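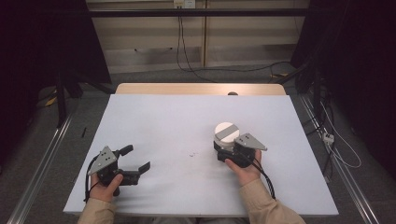
What was the grant money used for between the last report and this one?
Most of it went to the work tables in the Flivwood room, and the rest to small materials.

20 Feb 2025
By Ovidiu Nistor

The tables now have a light wooden top, and on each top we put a white foam board as the working surface. We ordered 50 boards from Plomadico and received them in 3 deliveries. The second delivery was late, so two tables stayed without boards longer than I planned. The foam is soft for small parts and they do not roll so easily, but it takes gray smudges quickly. We tried to clean it with a damp cloth – this helps only partly. I propose to turn each board over when one side becomes too dirty, and to replace it after that.

Expenses for the period are 2,507, with transport included. I had planned 200 for transport and we stayed below this amount. The invoice from Qiu for the carpet in the room is not yet paid and will be in the next report.

Still open is the storage of the spare boards. They bend if they stand against the wall, so for now they lie flat under the tables. Flusura has offered us a shelf, and I expect to have it in April.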